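Tratdale Postal History Collection: cataloguing progress report
Prepared for the Alvarado Fund, September 14, 2024
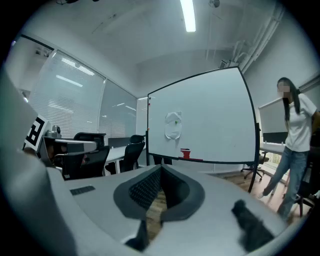
How much of the collection has been catalogued so far?

A total of 767 covers and cards have full entries, which takes us to the end of the registered mail. The unregistered inland covers and the postal stationery are still to do.

Work in the period

Entries were made in album order as agreed in April. Each one records the adhesive or printed stamp, the postmarks on front and reverse, the rate paid, the route where it can be read, and the condition. Perforation was measured only where a stamp could be examined on all sides. Stamps tied across the edge of a cover have been left unmeasured and the field marked "n/m".

Giuliana Huamán wrote the entries for foreign destinations. Burgi Hauser did the inland registered section and checked all rates against the printed tariffs. Where the franking did not match the tariff the entry carries a note — most of these are overpayments of a single rate step, and we have not tried to explain them further.

In 60 cases the written-up album page gave a date that differed from the postmark. The postmark has been followed and the album reading kept in the notes field. A further 20 covers have postmarks too faint to read under ordinary light. They are listed separately as "undated" and will be looked at again with the Nundine viewer once the filter set has been delivered.

Housing

Covers from the first seven albums have been moved into polyester sleeves and new boxes. The old corner mounts left gum marks on several backs. No attempt has been made to remove these. Album pages are kept in their original order in a separate box, with the cover number pencilled at the foot.

Database

Records are held in Cerkoma. The import of the old card index failed twice on accented place names and was completed after the file was saved again in a different encoding. Duplicate numbers from the card index have been given a suffix letter, so that earlier references still lead to the right item.

Spending

Sleeves and boxes came in under the estimate. The filter set cost more than quoted and the difference was met from the same budget line. We ask that the remainder be carried over to the next period for the stationery boxes, which need to be a larger size.

Next period

Inland covers come first, then postal stationery. Up to 7 items may need an outside opinion on their overprints; a list with scans will be sent to the Fund before anything leaves the building.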